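Home | Courses | About us | Contact

About Gamus

Most language schools will tell you that you can be fluent in 3 months. We have met a lot of people who paid for that promise, and very few who could order lunch afterwards.

Gamus is a small evening school run by Jolán Magyar and Melina Psarras. We teach Hungarian and Greek to adults. Jolán used to write lessons for a phone app and left when she was asked to add more badges. Melina taught in a large chain where the tests were set so that everyone passed.

We don't give out badges. Our courses run to 110 hours, which gets a steady learner through a slow conversation with a patient person. Some stop before that, and we would sooner hear why than send them a discount code.

We are also wary of "learning styles", sleep tapes and any method named after its owner. Show us good evidence and we will read it.
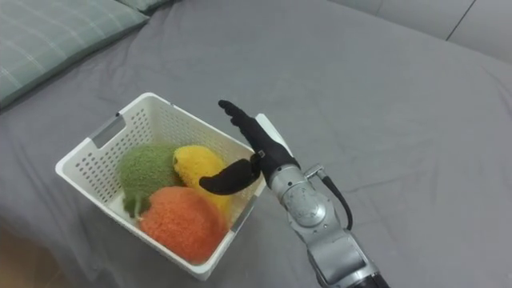
Do I need to know any grammar before I start?
None at all. We explain it as it comes up, and we do it in plain English.

Classes have 5 places. Write to Melina to ask about the next start date.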